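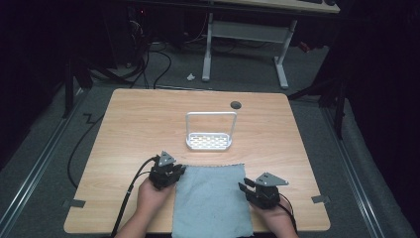 *A blue-grey cloth and a white wire rack on a wooden table.*

**Clildale, September 19, 2023** – Wondum, the neighbourhood lending library for household things, is delighted to say that its second branch will open its doors in Clildale this month, in the old bakery on Gbeho Street, and everybody within walking distance (and further, if you fancy the trip) is warmly invited to come and have a look round.

The first branch, in Bostumora, opened in February of last year with 152 items on its shelves, most of them given by people clearing out their cupboards. Members have since made 3767 loans between them, from jam pans and folding chairs to a very popular carpet cleaner that seems hardly ever to be at home.

"We thought people would come for the drills and the ladders, and they did, bless them, but what they really wanted was the kitchen things," said Yayra Abugri, founder of Wondum. "Somebody has the whole family over for a weekend and needs a bigger pot, and why on earth should they buy one?"

Membership costs £4 a month, and most things can be kept for six days at a time.
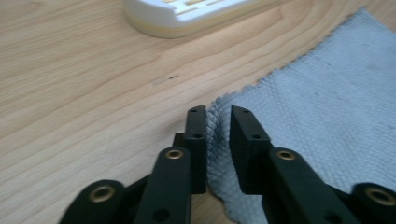
**Do I have to live in Clildale to join?**
Anyone may join, wherever they live, as long as they can collect and return things in person.

Fiifi Boateng, who will manage the new branch, is still looking for good clean tablecloths, cake tins and a sewing machine in working order. "Bring it in and we'll put the kettle on," he said. "If we can't use it, we'll very likely know somebody who can."

Donations may be left at either branch during opening hours. Larger pieces should be mentioned at the desk first, please, as the Clildale storeroom is on the snug side.

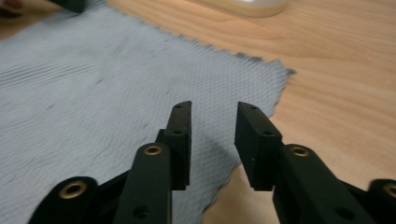
*Light grey-blue cloth spread on a pale wooden table.*

Press enquiries and requests to visit should be addressed to Yayra Abugri at Wondum, Bostumora.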